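Soap planing

Soap planing is the finishing of handmade soap bars by removing a thin layer from their faces and edges. It is done after the soap loaf is cut and before the bars are wrapped or boxed. The word is used mostly for cold process and hot process soap. Melt and pour soap is planed less often, as its surface is usually smooth when it leaves the mold.

Purpose

A freshly cut bar often has drag lines from the wire, and a whitish powder called soda ash may cover the side that was exposed to air. Planing takes away both. It also makes the colors of a swirl design look clearer, and it brings bars from one batch to the same thickness. Makers who sell by weight plane before the final weighing, so that the number on the label belongs to the finished bar.

Tools

The most common tool is the planer box, an open box with a blade set in a slot in its floor. The bar is pushed over the blade by hand, and a shaving falls through the slot. Many boxes have a second blade, fixed at an angle in a V-shaped groove, which cuts the edges. Cutting the edges is called beveling. A kitchen vegetable peeler can do the same work, but the width of the bevel then depends on the hand of the maker.

Small workshops began to buy ready-made planers in greater number after 2000; before this, most were built at home from scrap wood and a plane iron. Two forms are known by trade names. The Hemusa pattern has a fixed blade and a long floor. The Lennox pattern is shorter, and its blade can be raised or lowered with a screw on each side. Sellers of soap kits, among them Flamport, offer a planer as an addition to the mold and cutter.

Method

Cold process bars are planed when they are firm but not yet brittle. The right day depends on the recipe. Soap with much olive oil stays soft for longer, and soap with much coconut oil can crack at the corners if it is left too long. The bar is laid flat and pushed in one movement, with even pressure. Stopping in the middle leaves a step on the face. Salt bars are difficult to plane — the grains dull the blade and leave scratches behind them.

The blade is wiped between colors. Gloves are worn by some makers, mainly to keep fingerprints off the fresh surface.

Shavings

A batch of 30 bars may give 200 grams of shavings. These are kept for confetti soap, where they are stirred into a new batch, or they are pressed together into soap balls. Strongly scented shavings are stored separately.

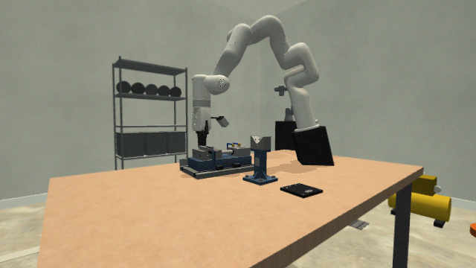
Holding the planer still is a frequent difficulty, as a light box slides forward together with the bar. Rubber feet help on a smooth table. In the Pustlow type, a wooden strip under the box hooks over the table edge. On a large wooden-topped workbench with a vise, like the one under the white robot arm, the strip can be clamped between the jaws, if the vise is wide enough — the box should then be checked for level, as a tilted floor gives bars that are thicker at one end.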